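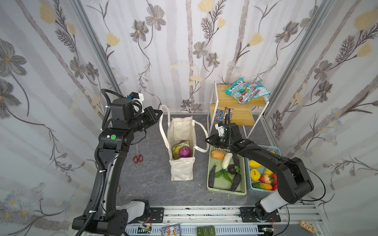 Tradby strutted fingers, sold as a pair, for the small desktop arms most of our customers run. I've had a set on each of my two arms since June and I'm now confident enough to put them on the shop page with my name next to them. I'm Sun-ja, I do the testing at Urkstead, and I wanted a finger that could do a fabric handle and a shiny vegetable in the same session without me stopping to swap tips. So my test is a shopping one. A cream canvas tote goes in the middle with an arm either side of it, a basket of veg and a basket of fruit off to the right, and the arms have to fetch and pack between them. Canvas handles are a proper nuisance, by the way! They flop, they curl, and the two never stand at the same height, so if a finger is going to show you up it will do it there long before it gets to the onion.

Price: £292 the pair, screws included
Maximum opening: 116 mm between tips
Rated load: 500 g per gripper
Colour: black
Fits: Tradby and Carham wrists with the standard two-screw plate
In the box: two fingers, screws, hex key, a folded sheet of instructions you can ignore (mine are further down)

What they are

Each finger has an outer face that does the gripping and a strut on the inside, with a gap between the two. When you close on something round the face gives a little and the strut stops it giving too much. I was a bit sceptical, having bought bendy fingers before that turned to noodles as soon as the load went sideways. These don't. They're stiff enough to shove a basket along the table (not that I'd recommend it, but you'll do it by accident sooner or later) and still soft enough on the face that I've stopped wincing when they come down on plastic fruit.

The tips are blunt. I'll come back to that, as it's the one thing people ask about before they buy.

How I compared them

I ran the Tradby pair against the solid Carham fingers that I'd been using all last year. Same arms, same wrists, same cameras, same Bang controller, same props. I did the Carham runs first, took everything off, had lunch, and did the Tradby ones in the afternoon. Each set got 40 attempts at packing the bag, with the props shuffled between goes. I know that isn't a laboratory trial. It's a decent day's work on the rig, though, and by the end of it I had a clear favourite.

On the big glossy things, the onion and the aubergine, the Tradby fingers were better and it wasn't close. The Carham ones touch a round object along one thin line, and if that line is a bit off centre the object squirts out sideways. I've spent a lot of my life picking onions up off the floor. With the strutted fingers the face settles against the curve and I can be sloppier about where I close.

On the long veg I'd call it a draw. Come in across the length, close slowly, and either set will do. Come in along the length and either set will make you look silly.

Bag handles went to Tradby by a bit. The trick is to come in from the side with the gripper nearly level and take the handle low down, where it meets the bag and the cloth has some backbone. Up at the top of the loop it just folds away from you. Once one arm has hold of its handle, leave it there and let the other do the fetching. I wasted a whole morning trying to have both arms be clever at once.
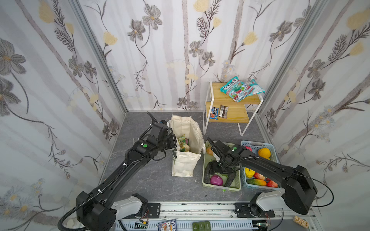 Tradby fingers on both arms: left at the tote bag, right down in the green basket.

Reaching into baskets

I get more email about this than anything else. Baskets have walls, walls have rims, and the finger that looked lovely and slim in the catalogue turns out to have a wrist the size of a teapot behind it. With the Tradby fingers you get enough length to reach the bottom of a shallow storage basket with the wrist still clear of the rim, provided you come in steeply. If you come in at a lazy angle you'll catch the side. Raise your approach point and go down more or less straight, that's all it takes.

Corners are harder. Something small tucked right in the corner of a basket wants one finger between it and the wall, and a blunt tip needs room. My way round it is to nudge the thing out first with the fingers closed, then open up and take it properly. It adds a move but I've never had to rescue anything since I started doing it.

A word on perforated baskets: go gently with the tips near the holes. I haven't snagged one on these, but I did on a narrower set I tried a couple of years back, and the whole basket came up in the air with the fruit in it. Very exciting, not very useful.

Sweets on a shelf

I also keep a little two-tier shelf at the back with bags and bars on it, for the flat and slippery end of things. Packets are where I thought the blunt tips would let me down. A wrapper lying flat on a board gives you next to nothing to get under, and I'd been dreading it.

It's not as bad as all that. A plump bag is easy, you just pinch the middle and lift. A flatter one wants to be taken across its narrow side with both fingertips brushing the board, and you have to be honest with yourself about how low your arm is really going. Mine was stopping short at full reach, a sag I'd never noticed with closer work, and I blamed the fingers for half an hour before I thought to check. Sorry, fingers.

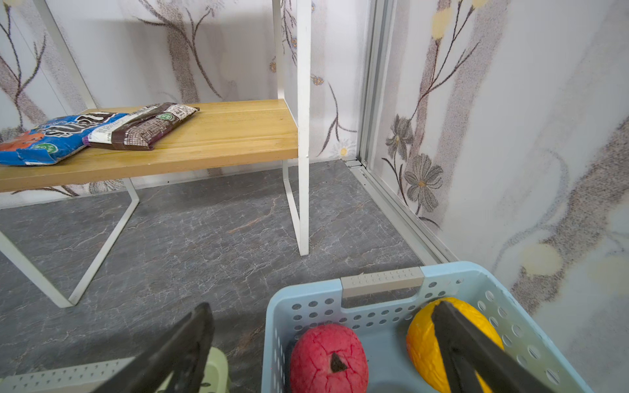
The Carham ones do win on thin things, I should say. They come to a narrower point and if you spend your days picking up cards, keys or single sheets then save your money and stay with them. I keep mine in the drawer for exactly that.

Cameras

Both my arms have a small camera on a bracket at the wrist, and I look through those far more than I look at the overhead view. What you want from a finger is that you can see both tips and still see what's between them. These come up into the view from the bottom in a shallow V, and the gap by the strut lets a bit of the table show through, which helps more than I'd expected when I'm lining up. You do lose the middle of the object once you're right over it. Every finger does that. If it bothers you, tilt the bracket a notch and have another go.

Being black, they show up well against pale baskets and canvas, and less well against my dark marbled tabletop. A dab of pale paint on each tip would sort that out and doesn't affect the warranty (I asked).

Controller settings

I run the Bang two-arm controller with its default profile and two changes. First, turn the closing speed down for the last part of the travel. The face needs a moment to settle and if you slam it you lose the benefit. Second, set the grip limit lower than you'd have it for solid fingers and work up. I started with my old Carham number and squashed things that I'd like to have kept nice.

If you've got recorded motions from a previous set, don't just play them back. The Tradby tips sit slightly further out, so a move that used to stop above the table may now stop in it. Re-zero, run everything slowly once, and keep a hand near the stop.

Fitting

Open the gripper fully and power down. Undo the two screws on each side, slide the old finger off, slide the new one on with the strut facing inwards, and do the screws up finger-tight. Close by hand and check the tips meet evenly. Then tighten. It's a ten-minute job the first time and you'll be quicker after that. While you're there, have a look at your cable ties near the wrist, as mine had crept and were just starting to pull.

What I don't love

The gripping faces pick up canvas fluff. A damp cloth gets it off but I do it every couple of sessions and I'd prefer not to.

Replacement faces aren't sold separately yet, so if you tear one you're buying a pair. I've not torn one so far.

And £292 is a fair chunk of money for what looks like two bits of black plastic when you open the box! I felt that too. If you only ever pick up blocks, the Carham set will do you very well.

Questions I've been sent

Mi-kyung Koo wrote to ask whether you can fit them to one arm and keep the old fingers on the other. You can, and for bag work it's quite a nice arrangement, with the Tradby pair on whichever arm does the reaching. Just save a separate gripper profile for each side or you'll get in a muddle.

Can they go in water? I wouldn't. Wipe them down, let them dry.

Do they work with the older Carham wrist, the one with three screws? Not without an adapter plate. We stock it, it's on the wrist parts page.

Do you sell the wallpaper? No, but thank you, several people have asked. Try a decorating shop and take your time, I went through a lot of florals.

Delivery and returns

In stock at Urkstead. Orders in before noon go out the same day, except Sunday. If you fit them and they don't suit, send them back clean with the screws in the bag and I'll refund you. Email me with the name of your arm and wrist if you're unsure about the fit and I'll check before you order.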